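Taking apart the old Dell
15th March
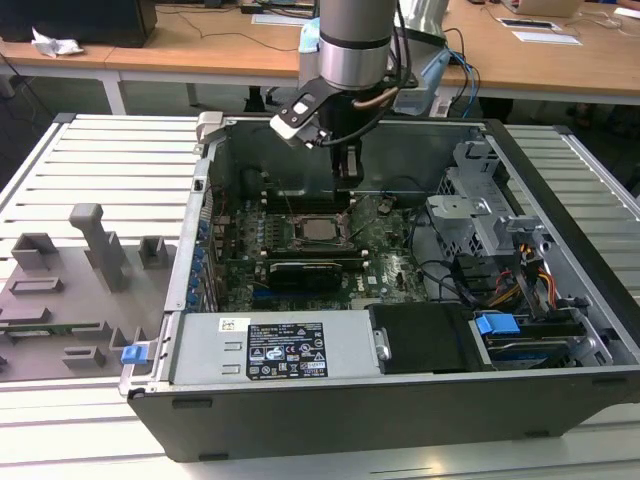

The tower on its side with the panel off. Memory slots to the left of the processor, power supply nearest the front.

I finally got to the old Dell this week. It has been on my list since Jessie Ritchie moved out of the Dudport office and left it behind with a note that said "works, slow." I paid nothing for it, so I can't complain.

The side panel comes off and you lay the case down flat. After that most of it is easy to reach. I like how these business machines are put together. The bits you are meant to pull or press are blue plastic, including the latch on the hard drive carrier, so you can do a fair amount without hunting for a screwdriver.

The cooler is off and the processor is sitting bare in its bracket. I cleaned the old paste away with alcohol and a coffee filter. Paper towels leave fluff.

The plan is more memory and a solid state drive. I set a limit of 100 dollars for the lot. The memory was 35, used, and the drive was 50 from Moffat, new in the box. That leaves enough for a tube of paste.

The cables are the part I don't enjoy. The yellow, red and black power bundle sits right beside the drive cage, with the black SATA cables looped next to it, and there isn't much slack anywhere. I labeled both ends of each data cable with masking tape before unplugging a thing – ten minutes well spent.

Jessie Urquhart wants it for her sewing patterns when it's done, and she has already cleared a shelf. I still have to find a power cord that reaches.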